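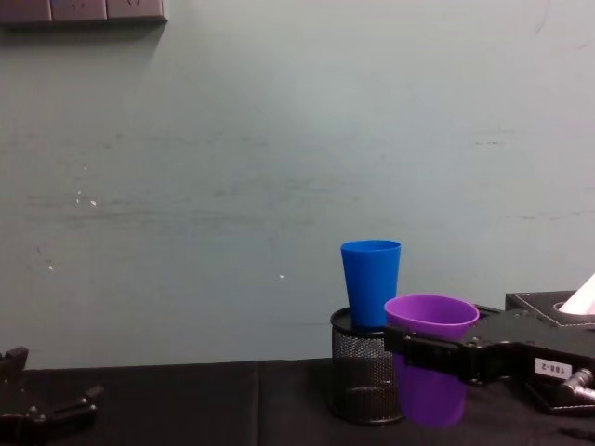
Storing Plastic Tumblers in a Small Space

12 comments | 30 shares

Plastic tumblers take up more room than they should. A tall stack tips over when the cupboard door shuts, and cups left singly fill a whole shelf. The tips on this page are for ordinary tapered plastic cups, the sort that are wider at the rim than at the base and come in bright colours. Most of them will work for picnic cups and tooth mugs too.

Use a mesh pencil holder

A round wire-mesh pencil holder from the stationery shelf makes a good cup stand. The bottom of a tumbler drops into it and the upper part stays above the rim, so you can get hold of it easily. The second cup goes inside the first and the stack stays upright.

Take a cup with you when you buy the holder. What matters is the width of the opening compared with the width of the cup a little way up from its base. If the cup drops right in, the holder is too wide and you will have to dig it out with your fingers. If it perches on the rim and rocks, the holder is too narrow. You want the cup to go down a fair way and stop, or to reach the bottom of the holder with a good part still showing.

Mesh is better than a solid pot. Air gets in at the sides, and crumbs can be rinsed out under the tap. Check the bottom of the holder before you buy. Some have rough wire ends underneath which will mark a painted shelf. A circle of felt glued on will cure that.

Black mesh shows dust. Go over it with an old toothbrush and a drop of washing-up liquid every few weeks, rinse, and stand it upside down on a tea towel. Dry it well or the welds will rust. I had one go brown round the base after a winter on the windowsill and it left a ring that took two goes with bicarbonate of soda to shift.

How many in a stack

Four is plenty for a light holder. After that the weight is all at the top and a knock will send the lot over. If you have more cups than that, use two holders side by side. They can be tied together at the rim with a bit of garden wire.

Put the cups in one at a time, straight down. Hold each one round the middle and keep it level until it is over the opening, then let it down. If you drop them in at a slant they wedge, and then you are back to the problem in the next section.
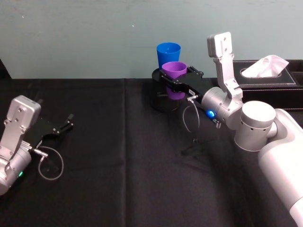 Lay a cloth down first if you are sorting a lot of them on a polished table. Any old piece of plain cotton will do. It stops the cups sliding about and saves the table top from scratches off the wire. A dark cloth shows up limescale flakes and crumbs, so you can see which cups want washing again. Shake it outside afterwards.

Cups that have stuck together

Never use a knife. Stand the outer cup in a bowl of warm water, fill the inner one with cold, and leave them for a few minutes. Twist gently and they should come apart. If they don't, put one drop of cooking oil at the join, let it run down, and try again. Wash both cups afterwards.

Cups stick because they were stacked wet. Let them dry fully, rims down on a rack, before they go away. Jessie Dunbar wrote in to say she puts a strip of kitchen paper between each pair, folded over the rim, and has not had a stuck cup since February. It does mean a lot of kitchen paper, but the same strips can be used over and over.

Cloudy cups

See-through plastic goes cloudy in hard-water areas. Soak the cups in one part white vinegar to three parts warm water for 30 minutes, then wash as usual. Do not scrub with a scouring pad. Fine scratches look just like limescale and will not come off. If the cup is still dull after two soaks, it is scratched, and you may as well keep it for paint water.

Telling whose is whose

Give each person a colour and stick to it. This cuts the washing-up more than anything else on this page. With six in the house at Dritstead over the summer we were washing nearly 120 cups a week, and once everybody had a colour it was less than half of that. Visitors get whatever is left over.

If your cups are all alike, a rubber band round the middle will do. Nail varnish on the base lasts a few weeks, but keep it well away from the rim.

Other uses for the holder

Wooden spoons by the cooker (keep it back from the flame). Rolled face cloths in the bathroom. Clothes pegs, if the mesh is fine enough not to catch the springs. Nives Palumbo keeps seed packets in hers, filed upright by month.

Page updated August 12, 2018

482 people found this useful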